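Wonville's Tool Library Gets a Bright New Home, and a Counter Worth Visiting

The Talukder Street tool library reopens in June with more room, longer evening hours and the most colorful corner of any public building in Wonville. After two years in the basement of the old Nandau seed store, where you had to duck under a pipe to reach the sanders, members will now walk straight in off the sidewalk.

The new space used to be a children's shoe shop, and the library has held on to as much of the old look as it could. The wall behind the repair counter is all blues, black and orange, with bold chevron stripes and a badge with a pair of little footprints on it. It makes you want to stay and fix something! 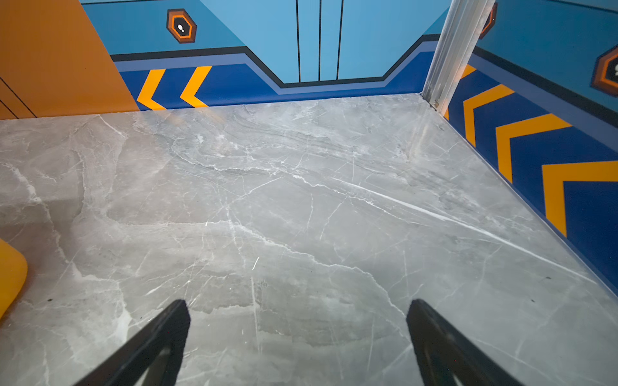
The marble-patterned counter and the painted wall behind it at the Talukder Street tool library.

Shanthi Pramanik runs the library and has spent most of the spring with a paint scraper in one hand and a phone in the other. She said there was a serious discussion about painting everything white before opening. It lasted one afternoon.

"We had the white paint picked out," Pramanik said. "Then a little boy came by with his dad to return a drill, saw the feet on the wall and put his own foot up next to them. I took the paint back the next morning."

The counter is where most of the action will be. Anyone can bring in a wobbly lamp, a stuck drawer or a toy that has stopped working and get help with it, free, from 4 to 7 in the evening. You don't need to be a member to use the counter, only to take tools home. Gayan Siddiqui, a retired elevator mechanic, will be there on most opening evenings, and Nusrat Biswas will handle sewing machines and anything else with a needle in it.

Membership is $24 a year, the same as before, and covers the whole household. The library had 202 member households when it closed the basement, and Pramanik would love to see that reach 500 by next spring. She admits it's a big jump, but she points out that plenty of people in Wonville never knew the basement was there. One longtime neighbor across the street thought it was a boiler room.

The collection has grown too. A call for hand tools in the local newsletter brought in 43 boxes, some neatly labeled and some that had clearly been tipped straight out of a garage drawer. Sorting them took weeks. There were wood planes, a lovely set of chisels, more tape measures than any town could need, and screwdrivers by the armful, from stubby ones to long-shafted ones with rubbery grips that are a pleasure to hold.

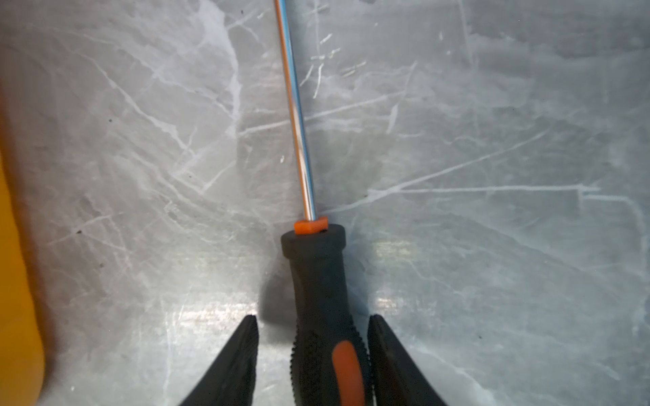 A screwdriver in black and orange on the counter.

Siddiqui is especially happy about the screwdrivers. In the basement, the good ones were always out on loan, and people borrowing a shelf kit would end up turning screws with whatever was left at the bottom of the bin. Now there will be a set that never leaves the counter, plus a second set for lending.

"A good handle changes your whole afternoon," he said. "People think they're bad at fixing things, and half the time they've been fighting the wrong screwdriver."

He plans to open the first evening with a short lesson on exactly that: how to match a tip to a screw, how much to lean on it, and what to do when the head is already chewed up. Bring your own stubborn screws if you have them. Siddiqui says he wants the ugly ones.

Other sessions are already filling in. Ayodele Bassey will show how to patch a bicycle tube and true a wheel, and Mirko Cocco has promised an evening on sharpening kitchen knives, with room for 24 people. The knife evening is the only one that needs sign-up, and a sheet will be on the door from opening day.

Getting there is easy. The Basent bus stops at the corner, there's a bike rack out front, and the parking lot behind the building is free after 3. The front door has no step, a big change from the basement stairs, and Pramanik said a few older members who had given up on visiting have already asked when they can come in.

Donated tools are welcome again once the doors open, with one exception. The library has all the tape measures it can take.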